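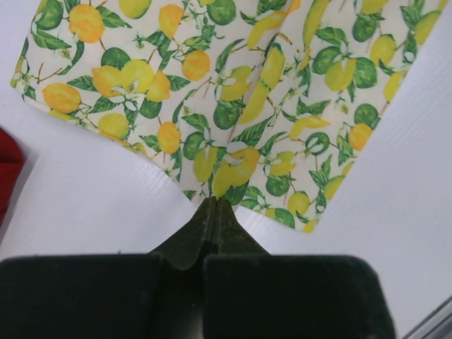 Do Tea Towels Dry Anything? A Term Project on Cotton, Water and Disappointment

Filed under: Student Work > Textiles and Materials

The project began with a complaint. My apartment came with a drawer of kitchen towels left by some earlier tenant, and every one of them moved water around a plate without taking any of it away. I needed a topic by the end of the week. The drawer was right there.

The question I put on the proposal form was whether printed cotton soaks up less water than plain cotton, and whether washing fixes it. My instructor wrote "narrow this" in the margin. I believed it was already narrow, but I took out a section on the history of the dish towel, which I still miss.

Background

Raw cotton doesn't like water much. It has a waxy layer, and mills scour and bleach it so that dye will take. After that the cloth ought to be thirsty. Then it gets finished: starch or softener goes on so it feels nice in a store and holds a fold on a shelf. Printing can add another layer, depending on the method. Pigment prints are held on the surface with a binder, a sort of glue. Reactive dyes bond with the fiber itself and leave the surface mostly alone. A shopper can't easily tell which is which, and the labels I read had plenty to say about ironing and nothing on this.

Materials

I used three fabrics. The first was a plain white weave sold by the yard at Ferri, the discount place by the bus station. The second was a pigment print from the same shelf. The third was a reactive print from Gutau, which cost more than my lunch budget for that week and came wrapped in tissue paper, as if it were a gift from someone who knew me slightly.

I cut 36 squares from each. Cutting cotton squares is the kind of job that sounds like twenty minutes. It took most of an evening, and the squares were square in spirit. I weighed each one dry and worked from weight instead of size, so the crooked ones did no harm.

Method

Each square was weighed, laid on water at room temperature for one minute, hung from a clip for another minute, and weighed again. Absorbency is given as water held, as a percentage of dry weight. I also ran a drop test: one drop of water from a pipette, then a stopwatch until the shine went away. A third of the squares were tested new, a third after one hot wash, and a third after ten.

Ten hot washes in a shared laundry room is a social experiment as well as a scientific one. I left a polite note on the machine. Somebody corrected its spelling.

Results

New, the plain cotton held 194 percent of its own weight. The new pigment print held 29 percent, which I checked again with spare cloth because I assumed the scale was broken. It was fine. Several of those squares simply floated for the full minute, looking pleased with themselves. The reactive print landed between the two, nearer to the plain.

One wash made a large difference to everything. After ten, the plain and the reactive print were too close for me to call, and the pigment print had improved a great deal but still came last. The drop test put the fabrics in the same order. On new pigment print the drop sat there until I gave up and wrote "did not absorb," a phrase my lab partner has since used about me and the lectures.

Problems

The scale rounds to a tenth of a gram, and the squares were small. One clip was stronger than the others and probably squeezed some water out. I used one detergent throughout, the cheap one, and never tested fabric softener, which several sources blame for nearly everything. One bolt of each cloth is also not much of a sample. The tap water in Dreltcombe is hard enough to leave a ring on a glass, and a student in Purkholm might get other numbers.

What I would do next

Linen, if anybody wants to pay for it. I would also like to dry real plates, with real impatience, since no one at home lays a towel flat on water and waits a minute.

Meanwhile, I washed the whole drawer hot, twice, no softener. Most of the towels now work. Two don't, and those are for covering bread.

Comments (3)

loomandgloom: You lost me at the stronger clip. Just buy a box of matching clips.

teatime_b: My mother boiled all her new towels before using them and I thought she was being dramatic. I owe her a call.

hardwater547: Did the reactive print fade after ten hot washes? Mine did after four and I'm still mad.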